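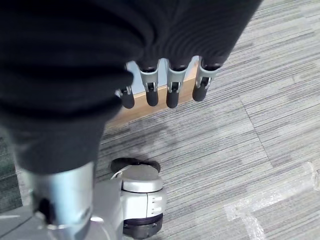
Manipulação Robótica, notas da aula 2
Mãos, câmeras e a tarefa da prateleira

Pessoal, vou logo avisando que estas notas são as minhas anotações passadas a limpo (mais ou menos!), então tem trecho corrido e trecho telegráfico. Quem faltou consegue acompanhar por aqui, mas leia com a ficha de ensaio do lado, que as siglas das colunas estão só lá.

Na aula passada ficamos no modelo cinemático do braço e eu prometi que hoje a gente mexeria em coisa de verdade. Pois bem: a tarefa do módulo é tirar uma peça preta da prateleira amarela, levar até a caixa plástica no chão e deixar lá. Parece bobo. Eu também achei, na primeira vez que montei isso no laboratório Wudside, e levei uma tarde inteira para conseguir uma sequência que eu tivesse coragem de mostrar para alguém.

O que vamos comparar

São duas mãos e dois pontos de vista. A mão que chamo de Mamine é a de vários dedos com polegar. A Mundetside é a garra paralela, de duas pontas, que vocês já conhecem do semestre anterior e que fica para a segunda metade do módulo. Os pontos de vista são a câmera de cabeça e a câmera de punho. O controlador é sempre o Howells, com os mesmos ganhos, e por favor não mexam nos ganhos! Todo ano alguém "melhora" o controlador no meio da comparação e aí a tabela inteira vai para o lixo.

Começando pela câmera de punho, que é a minha preferida (já confesso o viés). Ela anda junto com a mão, então a transformação entre câmera e dedos depende só da calibração do suporte e das juntas dos próprios dedos. O erro acumulado do ombro e do cotovelo não entra nessa conta, e para os últimos centímetros da aproximação isso é uma maravilha. Na ficha, anotem separadamente o erro visto pela câmera de punho e o erro calculado pela cadeia completa, são colunas diferentes.

O preço que se paga é oclusão. Os dedos aparecem o tempo todo, a palma come um pedaço grande da vista, e qualquer tecido perto da mão come outro pedaço. Além disso o horizonte gira com o punho: a prateleira que estava reta fica inclinada, o chão vai parar na lateral, e um detector treinado com fotos certinhas começa a errar feio.

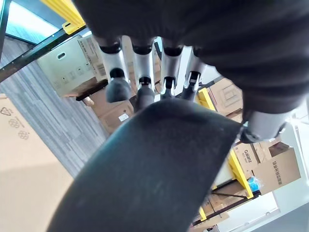 Uma coisa que o Lalit Yadav perguntou na turma de março, e que eu achei ótima: dá para simplesmente recortar a região dos dedos e jogar fora? Dá, mas eu não faria. Os dedos no campo de visão são a melhor referência de escala que temos, e é por eles que se percebe se a pinça fechou antes do contato ou depois. O que eu faço é uma máscara por postura. Calculo a silhueta esperada da mão a partir dos ângulos das juntas, marco esses pixels como "mão" e deixo o detector de objetos ignorar só o que está marcado. Se a silhueta calculada e a observada não batem, opa, tem problema de calibração. Parem e recalibrem antes de continuar.

Outra: textura de fundo. Papelão impresso, carpete listrado, furação de prateleira, tudo isso gera ponto característico aos montes. Para odometria visual é uma festa. Para segmentar uma peça preta e lisa é um inferno, porque a peça quase não gera ponto nenhum e o fundo ganha a votação. Quem for usar casamento de pontos, limite a profundidade primeiro.

Câmera de cabeça

Essa enxerga a bancada de trabalho como a gente enxergaria. Prateleira de cima, prateleira de baixo, caixa de destino e, com sorte, as duas mãos. É com ela que planejamos a ordem das peças e checamos se o caminho até a caixa está livre. No Howells ela roda a 30 quadros por segundo e isso sobra para planejar; para fechar malha de força, nem pensem.
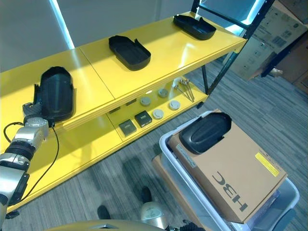

O vilão aqui é o reflexo. Superfície amarela brilhante com luz comprida por cima produz uma faixa clara que o sensor adora confundir com borda, e peça preta brilhante é pior ainda, porque o brilho muda de lugar quando a peça se move. Experimentem o seguinte: rodem a segmentação com a exposição automática ligada, depois travem a exposição e rodem de novo com a mesma peça no mesmo lugar. Guardem as duas saídas, vamos discutir em aula. (Já adianto que travar não resolve tudo, tem configuração em que piora.)

Prestem atenção também na borda da peça. É uma casca alongada, com paredes levantadas e uma abinha saindo de lado. A tentação é pegar pela abinha! Eu peguei pela abinha um dia inteiro. A peça gira em torno do ponto de contato e chega torta na caixa. Pela parede longa, com o polegar de um lado e os outros dedos do outro, o resultado foi bem mais previsível nos meus ensaios.

Cuidado com cabo. Antes de qualquer movimento do punho além de 45 graus, olhem a alça do cabo e imaginem onde ela vai parar. O planejador não conhece o cabo, ele não está no modelo.

Com as duas mãos

Quando as duas mãos seguram a mesma peça, fecha-se uma cadeia cinemática e qualquer erro de posição vira força interna. Vocês vão ver isso na derivação da próxima folha, por enquanto fiquem com a intuição: se cada braço acredita que a peça está num lugar levemente diferente, os dois passam a brigar através dela, e a casca é que sofre.

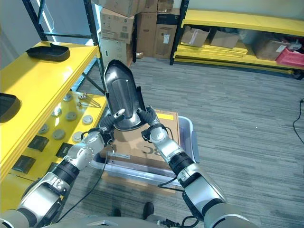 Minha receita é deixar um braço mandar em posição e colocar o outro em impedância, mais mole na direção que liga as duas mãos e mais rígido nas outras. A rigidez inicial do braço que segue é 330 newtons por metro. Baixem a partir daí se a leitura de força oscilar. E soltem uma mão de cada vez, primeiro a que segue, com a peça já apoiada no destino.

Para essa parte a câmera de cabeça ajuda mais do que eu gostaria de admitir. Com a peça erguida entre as mãos, cada câmera de punho vê só o seu lado, e quem tem chance de ver a peça inteira em relação à caixa é a da cabeça.

Para entregar

A ficha preenchida para a mão Mamine, com as tentativas que falharam também (principalmente elas!), e um parágrafo dizendo em que momento da aproximação vocês trocariam a câmera de cabeça pela de punho e qual sinal usariam para decidir a troca. Não quero um número tirado do chapéu, quero o critério.

A ficha da Mundetside fica para depois. Quem já quiser ir adiantando, leia o capítulo de fechamento de força da apostila e tente desenhar os cones de atrito para a casca pega pela parede longa e pela abinha.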